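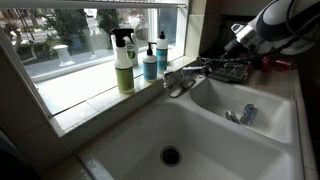 窓の下の白い二槽シンクと、右側の槽の空き缶

ラジュさん、いつもありがとうございます。家計とお金の基礎講座「Zadum」、9月分の進み具合をお知らせします。今月はけっこう書くことが多いので、長めですみません!

まず受講者数から。申し込みは200人、そのうち初回の「給与明細を読む」に出てくれたのが135人でした。去年の春は半分も来なかったので、私としてはかなりうれしい数字です。残りの方には録画を送ってあって、再生回数は全部で1,157回。同じ人が何度も見ているらしく、住民税のところだけ妙に伸びています(あそこは私の説明が早口すぎました、撮り直します)。

講師の体制ですが、Flastthorpe教室のほうは夜の枠を火曜に移しました。前の曜日だと仕事帰りの人が間に合わなくて、最初の20分がほぼ自己紹介で終わっていたんです。移してからは7時ちょうどに始められています。複利の計算は電卓を配って全員で手を動かす形にしたら、質問がどっと増えました。「リボ払いの残高が減らないのはなぜですか」と聞かれて、そのまま予定を変えて一時間その話をした回もあります。おかげで保険の見直しが次回に押しました。

教材は第4章まで刷り上がっています。第5章の投資信託は、信託報酬の表をどこまで細かく載せるかでまだ迷っていて、Jardine教室の講師二人とも意見が割れています。私は「まず手数料の引かれ方だけ」派、あちらは「分散の考え方が先」派です。来月の打ち合わせで決めて、決まったほうの原稿をお送りしますね。

お金の面では、印刷費が見積もりより少し上がりました。紙代です。そのぶん会場費が浮いているので、助成の総額の中でおさまります。領収書はFlenexの共有フォルダに入れておきました。一枚だけ日付が読みにくいものがあり、お店に再発行を頼んでいるところです。

困っていることもひとつ。個別相談の枠が足りません。一人30分で組んでいるのに、住宅ローンの借り換えの話になるとまず終わらない! 相談員をもう一人増やせないか、資格のある知り合いに当たっています。謝金の単価は今のままで大丈夫でしょうか。ここだけ早めにお返事をいただけると助かります。

来月は保険の見直し、つみたての始め方、それから修了者向けのアンケートです。アンケートは300部刷る予定で、設問の案は来週中にメールします。「講座のあと家計簿をつけたか」という質問を入れるかどうか、ラジュさんのご意見も聞かせてください。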